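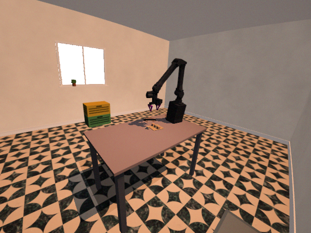

How I fix a wobbly table

I've had a wobbly kitchen table for years and I'm done with folded beer mats! First, check the floor. Turn the table a quarter turn and rock it again – if the wobble stays in the same spot in the room, your floor is to blame and the legs are fine. Mine was a leg, of course.

Next, flip it over (get help, I roped in Jennylyn) and tighten every bolt, a little at a time, going round twice. Still rocking? Stick a felt pad under the short leg, stand it up and test. Add another if you need to. Mine took two.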